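Learning the kitchen before touching one
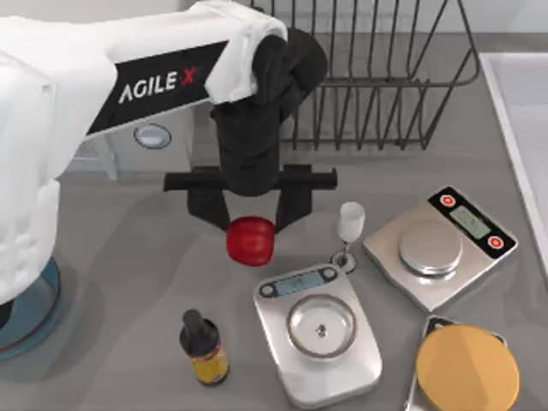
Picking up fruit is an old problem in robotics, and for a single object on a clean surface it is mostly solved. The trouble starts when the counter changes. A policy trained with one scale and one cup will often reach for the wrong spot once a second scale is added.

The team behind Gradengate, a training method developed at the Masri lab, went at this by changing the counter constantly. Every practice run takes place in simulation. The software keeps the target object and swaps what sits near it, then moves the sink, the rack and the lights. The arm gets 2,000 of these layouts before it is tested on real hardware.

Earlier methods did much the same thing at random. Gradengate picks its layouts. After each round it looks at where the gripper failed and builds the next set close to those failures, so easy arrangements drop out early. Training took 7 rounds.

In the final test, the arm made 100 attempts on a real counter it had never been trained on. It missed 2. Both misses involved an object pushed up against a sink rim, where the fingers had no room to open.

Glass is still a weak point, as the simulator handles reflections poorly. The group plans to work on that next, starting with bottles and jars.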